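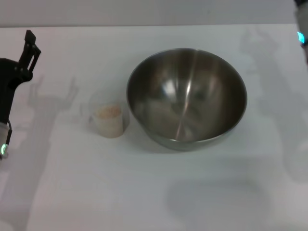
Notebook 3, p. 70

October 17, 2024

New page, new bowl! The big stainless one is finally on the bench with a cup of the tan stuff next to it, and I'm going to write this up properly for once, before I forget what I did and have to ask Rosaire what I told him I did.

Where we left off: the last batch of crumble topping (the one in the Famum tubs) was too sandy at the bottom and too lumpy on top, and we spent most of an afternoon arguing over whether that was the butter or the bowl. I said butter. Rosaire Hiebert said bowl. We were using the old plastic one at the time, the orange one with the pour spout, and his point was that the corner where the wall meets the base is so tight that your spoon skates right over it and the dry stuff packs down in there. I went and looked at it with a flashlight and okay, fine, there was a ring of dry mix in the corner like sand in a shoe. So the steel bowl is his idea and I'm writing that down so he can stop bringing it up.

What I like about the steel one so far: it's deep, the mouth is nice and wide, and the rim is rolled so you can hook your fingers under it and hang on while you stir. The plastic one had a rim that bit. What I don't like: it's shiny enough inside that under the bench light I get a big white streak straight down the wall and I can't tell a smear of butter from a reflection. I ended up going around the inside with a fingertip to check, which is no kind of method. Try turning the lamp toward the wall next time. Or buy a dull bowl, ha.

The white tabletop is good for this, by the way. Spilled mix shows up if you get your head down low and look across it. The frosted cups are less good on it. Set one down empty, look away, and you've lost it. I put my elbow on one in May and I haven't forgotten. Filled they're fine because you can see the color of whatever's in them.

Setup

One cup of dry base per batch, from the Larel bin (bottom shelf, blue lid, NOT the one with the taped lid, that's the leftover from before and it smells like cardboard). Fill the cup to a little mound and leave it. I was leveling them off with the back of a knife and Rosaire wasn't, and that explains at least part of why his numbers and mine never lined up. We've agreed on mounded. I don't love mounded, I'd call it a feeling more than a measure, but leveling knocks the fine stuff down through the flakes and then it pours out in two stages, coarse first and then a puff of dust. So: mounded, then weigh it, and go by the weight.

Cup goes on the left of the bowl, close in, since I pour with my left and stir with my right. Rosaire does it the other way around and has to move everything when he takes over. We've had words about this too.

Scale drifted again this morning. I put the check weight on and it was reading low, took it off, let it sit, put it back and it was happy. It does this whenever the door to the loading side has been open. Please, whoever reads this, close the door and wait before you trust it.

Batch A

Dry base 348 g, sugar 70 g, salt a pinch (a pinch is what I can hold between two fingers, I'm not weighing salt on that scale). Butter from the Friesen block, cubed small, straight from the fridge.

Poured the dry base in from low down, cup lip almost on the rim, and it behaved much better than from up high. Hardly any dust. In the plastic bowl the dust used to climb the walls and cling there, all staticky, and you'd chase it around with a brush. In the steel it slid down and stayed down. That's one for Rosaire, I guess.

Rubbed the butter in by hand. Meant to do it for 20 minutes like the old card says, but it came together a good deal earlier and I quit when it looked right, big crumbs and small crumbs and nothing powdery. I do think the metal gets cold and stays cold in a way the plastic didn't, so my hands were the only warm thing in there. Could also be that the room was chilly. I had my jacket on, if that helps anyone.

Scraped along the bottom with the soft spatula. No ring! I checked twice, then I called Rosaire over and he checked and made a face I won't describe.

Into the oven on the Ruvent sheet, one layer, not touching the edges. Came out even. Tasted like toast and butter. A bit of the sugar had gone to caramel in one corner of the sheet, and I ate that corner, so it isn't in the weights. Sorry.

Batch B

Same as A, except I let the butter soften first, because I still wasn't ready to give up on it being the butter. Well. It went pasty almost right away and stuck to the wall of the bowl in a band maybe a third of the way up, exactly where my knuckles go round. Spatula took it off, but by the time I'd folded it back in the whole thing was closer to cookie dough. Baked it anyway. It spread into one sheet, which we broke up with our hands and ate standing over the sink, very nice with coffee, completely useless as topping.

So the butter matters after all. I'd like that noted too. The bowl fixed the dry ring and the butter fixes the clumping, and we were each right about a different half of it, and neither of us has said so out loud yet.

Batch C

Wanted to see what happens if the dry base goes in last, on top of the butter and sugar. Don't bother. You get lovely coated lumps and then a whole lot of plain dry stuff with nothing to hold on to. I kept going until my wrists hurt and it never evened out. Total in the bowl was a lot more than I've got written here because I lost track of how much butter I'd added (phone rang, flour on everything, you know how it goes). Threw it in the bird bucket.

Things to fix or find out

The bowl slides. On the plastic one there was a rubbery foot and on this one there's nothing, so when you push into the side it goes for a walk across the table. Wet dishcloth folded under it worked for B and C. I'd rather have a proper mat. There was a gray one in the drawer with the pie weights, where did it go?

Need more cups. Several are cracked along the lip and I've been picking around them. Same kind is OK, but could we get a color, any color.

Relabel the Larel bin. The marker has rubbed off to where it says "ase" and the new person thought that was a product.

Rosaire wants to try toasting the dry base before it goes in the bowl. I'm for it, but it has to go in fully cooled or we're back to Batch B with extra steps. He says an hour on the rack. I say overnight. We'll do both and keep them apart this time, with tape on the cups, and the tape goes on BEFORE the filling, because last time we taped them after and then stood there trying to remember which was which.

The old card says to sift. I don't see how you'd sift this, it's all flakes and bits, the sieve would just hand it back to you. I think the card was written for a different base entirely. Somebody's gone over "sift" in pen and then gone over it again in a different pen, so maybe it meant a lot to them. I'm leaving it on the card and ignoring it.

Lot number on the butter is 1001, I kept the wrapper and it's stuck inside the back cover of this notebook. It's a bit greasy, so don't press the pages down on it.

Cleanup

Steel washes up so much easier, I'll give it that. Hot water, a drop of soap, done, and it doesn't hold the smell. The orange bowl still smells like the garlic thing from forever ago. Dry the steel one right after though, with a towel, or you get spots, and then with the spots AND the reflections you really can't see what you're doing in there.

I put the orange bowl up on the high shelf. Rosaire would like it gone altogether. It's still the only thing we own with a pour spout and I'm not throwing it out over one crumble.

Later, same day: tried the leftover A cold, out of the tub, after nearly 20 minutes with the lid off. Still crisp. Edges a touch soft where it sat against the lid. Going to leave the rest closed up on the counter until tomorrow and see if it holds, if it isn't eaten first. I've written my name on it and also Rosaire's, so at least we'll both feel bad.

Next up: toasted base, hour vs. overnight, cold Friesen butter in both, steel bowl, dishcloth under. Get the lamp turned before starting. Check the scale. Door shut.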